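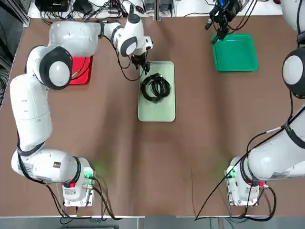

Miyazaki Stolbridge
Staff writer, workplace and labor

The cable room at Herum is at the back of the building, past the loading dock, and the first thing the shift lead wants to talk about is wrists. Hers hurt for most of her second year. "You coil, you set it in a tray, you slide the tray down, you coil," she says. "By November I was wearing a brace to bed."

Herum packs cable sets for equipment makers. Two arms now work across one table there, moving coiled cable between colored trays. Coiling is still done by people. Sorting and placing are slowly being handed over.

The shift lead asked that her name be left out, and so did the two packers who joined us in the break room at 6 in the morning. All three have been at the company longer than the arms have.

"We were told in a meeting, and the meeting was short," one of the packers says. "They said no jobs would go. I wrote that down." So far that has held. There were 10 people on the packing crew before, and there are 10 now, though two of them spend most of the day at the robot table and one has moved to returns.

What has changed is the pace. A full order used to be 400 sets, and a late one meant staying until it was done. The company took on a larger contract from Grarnard, 1515 sets to an order, and it comes in on a fixed schedule. "I go home on time," the older packer says. "But the day is tighter. You can't get ahead and then take it easy for half an hour. I miss that."

He also misses talking. Four people used to stand around one bench. The new layout put them in a line, facing the same way. The shift lead raised it with the managers and got two of the stations turned around – a small thing, she says, but it took a month.

Both packers had training on the arms. It covered stopping them, restarting them, and what to do when a coil is picked up badly. A loose coil is the usual trouble. "A person feels it slipping and tucks the end in," the younger one says. "So now we coil tighter than we used to, and we're fussier about where the plug goes."

She got a raise when she moved to the table. He didn't, and he thinks everyone who coils for the arms should.
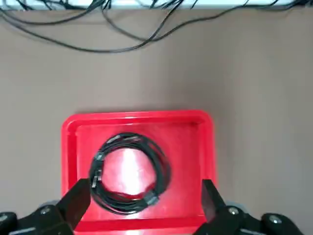

Do you worry that the coiling will be next?

"I think about it," the shift lead says. "I've asked, and they tell me there's no plan. I'd want to hear it from them early, with time to train for something else. My wrists would be glad. I have a mortgage, though."

Her break ended there, and she went back to the line.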